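Teaching by Showing: Our Term Project on Packing Glass Mugs

Project report, Group 4
Supervisor: Amra Kneževič

When our group first sat down in July to choose a topic, we had a long list of things we thought a two-armed robot ought to be able to learn from people, and nearly all of them were too easy or much too hard. Folding a shirt was on the list, and so was making a sandwich (we still think that would have been fun!). We settled on packing glass mugs into foam because it happens on real packing benches every day, and because it asks for a little of everything: reaching into a crowd of objects, turning one over, lining up a handle, and letting go gently.

Our plan was to compare two ways of showing the task. In the first, a person simply does the job with bare hands while a head-level camera records it. In the second, a person drives the robot's arms from a distance and the robot records its own joint positions along with the video. We called the first set Rosholm and the second set Pedard, after the streets two of us live on, and the names stuck so well that they are all over our code now.
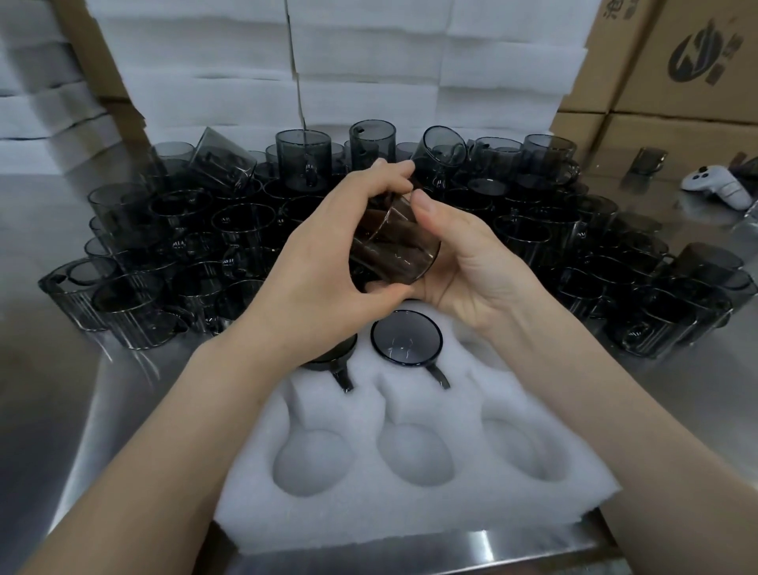 The mug goes in upside down, with the handle dropping into its own slot in the foam, and that one detail shaped more of our work than anything else. A person turns the mug over without thinking, often passing it from one hand to the other on the way. Our robot's wrists don't bend as far as ours do, so a motion that looked lovely in a hand recording sometimes had no good match on the robot side. We ended up marking the moment each mug is fully turned, and we trained on where the mug was at that moment and let the robot find its own way there.

Each insert takes 6 mugs, and we treated one full insert as one recording. That was a mistake for the first stretch of the project, since a single fumble near the end spoiled everything before it. Once we cut the recordings up mug by mug, we could keep the good parts, and our little pile of usable examples grew very quickly. We would tell any group after us to do it this way from the start.

The remote-controlled recordings went more slowly. The person driving gets no sense of touch, and with glass you really do want to feel when the base meets the foam. We made 21 of these before our arms and our patience gave out, and we kept every one, even the clumsy ones, because the small corrections in them taught the model how to recover from a bad approach.

We also looked at finer finger work around the cups. Thin, flat pieces were the hardest thing we considered, as the fingertips hide so much of what they're holding from a camera up at head height.

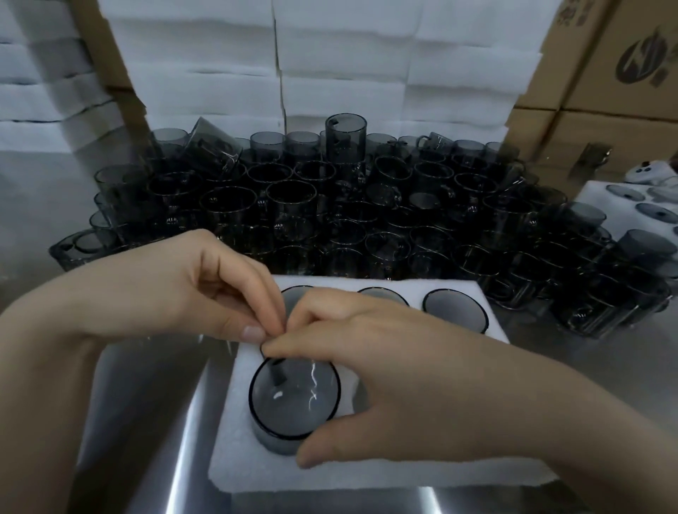 Amra Kneževič wrote in her notes on our draft that we were asking one camera to do too much, and that a person working with small parts leans on touch far more than on sight. She suggested that we keep the hand recordings for the large motions, such as choosing a mug and carrying it over, and save the remote-controlled ones for the last bit of contact. She also asked, quite fairly, why we had left this comparison so late.

We took the suggestion, and the final version of our model is trained that way. It reaches and carries nicely. It still hesitates above the foam, and when the handle is turned a little off from the slot it tends to push down anyway, so that part remains on our list for next term, together with a second camera down near the wrist.

The labeling guide and the training scripts are in the shared Memar folder, with the older, uncut recordings in a separate place so they don't get mixed in by accident. Please read the guide before adding new labels, as we changed the rule for when a mug counts as released partway through.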